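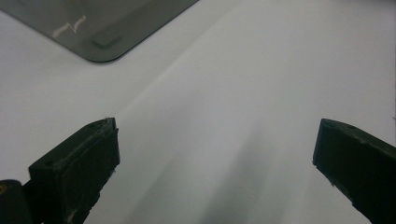

Bok-nam Um asked after the last lecture why a shadow indoors has a soft edge, when the textbook draws it with a sharp line. The textbook uses a point source. A window or a ceiling panel is wide, so each part of it makes its own shadow, and these overlap.

**Terms for week 2**

- *Umbra* - the region where no light from the source arrives.
- *Penumbra* - the region where only part of the source is hidden.
- *Diffuse reflection* - light leaves a matt surface in many directions, so its colour and brightness look similar from every side.

Grey is also relative. White paper in shade can send less light to the eye than grey paper near a window, but we still call it white.

Read Dimitriou, chapter 2, before the tutorial. Problem 4 is optional - please try it anyway.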